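Rokeya Kodikara
thread, 1/10

OK so I've had the Medham hand grippers from Lerkilex for most of May and I have Opinions. Long thread, mostly happy ones!
14 comments · 31 shares

2/10
Quick version if you're in a hurry: it's a pair of hand-held grippers, you squeeze, the jaws close, and your demos come out in a form a two-finger robot arm can learn from. You work at home, with your own stuff, no arm needed. I love this so much.
3 comments

3/10
Setup took me 25 minutes, and a good chunk of that was me putting the left one together backwards (the outer arms look the same either way up, please put a dot on them, Lerkilex). Second try went fine. Everything you need is in the box except patience.
2 comments · 1 share

4/10
The grip itself is lovely. Light squeeze, light pinch. You stop thinking about your fingers after a while and start thinking about the jaws, and then you go to pick up your coffee and feel weirdly overqualified.
6 comments · 4 shares

5/10
I started with dish towels like the guide tells you to. Did 40 folds in one evening with the radio on. Towels are easy, they lie flat and stay where you leave them. T-shirts were next and also pretty painless once I quit grabbing right at the hem.
1 comment

6/10
Then Ekene Ekpo asked if I'd tried anything with padding. I had not! So I did, and this is where the kit got really fun. A puffer pushes back. You pinch what you think is the edge and you've got one thin layer of shell and the rest stays put.
8 comments · 5 shares

7/10
What works for me: go in at a corner, get the pads well over the edge before you squeeze, and let the second gripper hold the other side. Stitched seams are your friends. The ribbed blue pads do better on slick fabric than I expected from looking at them. 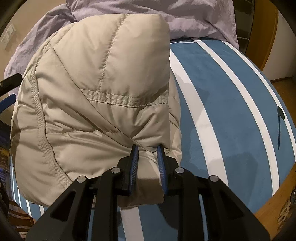
5 comments · 9 shares

8/10
STUFF I'D CHANGE
- The squeeze gets tiring. I take a break after 3 jackets or so.
- The guide spends 2 pages on towels and one line on coats. More coats please!
- Spare pads come only as a full set. I'd happily buy singles.
4 comments

9/10
Mizanur asked how it compares to the older Sisamgate pair. I only used those for an afternoon at Kavinda's, so grain of salt, but they felt heavier and the jaws were stiffer. His are still going strong though, and he's not trading.
7 comments · 2 shares

10/10
Would I keep it? Yes, already told them I'm keeping it. Next up is a fitted sheet, wish me luck. If you've folded one of those with grippers and have tips, put them in the replies, I'll read every one tonight.
22 comments · 6 shares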